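Aled Probert
November 6, 2023

Sweeping thread, part whatever. We are still trying to get a machine to use a dustpan in a shared workshop where the humans won't. 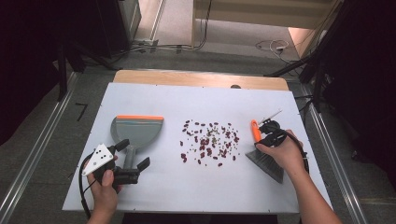 The arm is called Wynne and it's four months late. While it waits for a shoulder, I've been working on the part I thought would be easy, which was sweeping. You hold a gripper in each hand and do the chore yourself, slowly, with cables hanging off you, and the software is supposed to pick up the habit. Tonight's mess is kidney beans with small green and brown bits mixed in. The big red ones are easy to shove along. I expect the little bits to lodge under that orange lip on the dustpan and stay there until spring.

Tally so far: 114 sweeps recorded. I threw out 20 of them for what my notes call "wandering brush." That's a polite name for me looking at my phone.

We use cookies to improve your experience. Accept all | Manage preferences

Glenys Jenkins tried it after dinner and was better than me in two goes. She keeps the pan dead still and lets the brush come to it. I chase the beans with both hands like they owe me money. So now the training set has two schools of thought in it.

Thing I'd pass on to anyone doing this at home: close the fingers on the handle BEFORE you start recording. I have so much footage of me picking up a dustpan.

Other thing: the Zisusitz motor board gets warm and smells like a hair dryer. The manual says this is normal. The manual also has page 9 twice and no page 10.

Shoulder is supposedly shipping from Brestum this week. It was also supposedly shipping in April.

Going to do one more batch with rice. Glenys says I'll regret rice.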